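3.2 Preparação das peças e superfície de dobra

O estudo acompanhou a arrumação de roupa em quartos de dormir de 13 habitações, em outubro. As peças eram separadas antes da dobra, e só depois levadas à superfície de trabalho.
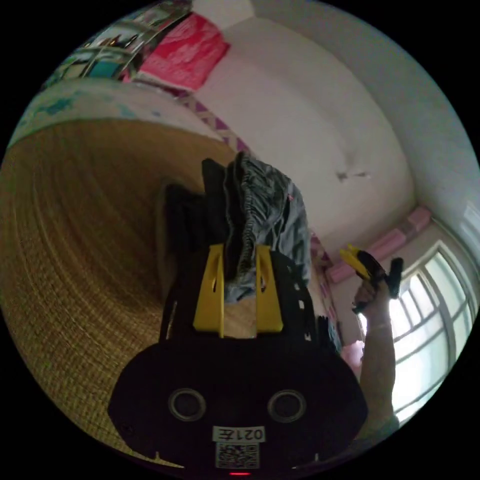
Figura 4. Separação das peças antes da dobra.

A escolha da primeira peça influencia o ritmo da sessão. As peças de cintura elástica, como a cinzenta da Figura 4, não têm cós rígido que sirva de guia, e o franzido dificulta o alinhamento dos lados. Foram por isso registadas numa categoria própria.

Para as calças de ganga adotou-se uma superfície plana sobre a cama. Na Figura 6, uma tábua de madeira cumpre essa função, com um par azul já dobrado mais atrás.
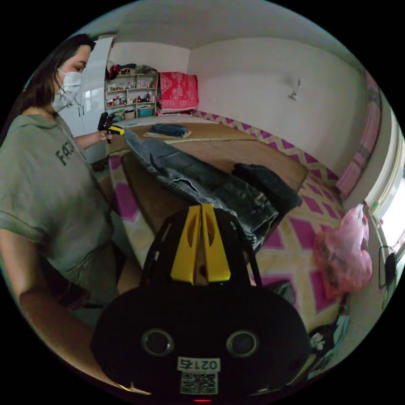 Figura 6. Calças de ganga sobre a tábua.

Kwabena Ofori objetou que uma superfície rígida favorece os tecidos pesados e que a comparação com as malhas devia ser feita em separado. A análise da secção 4 segue essa divisão.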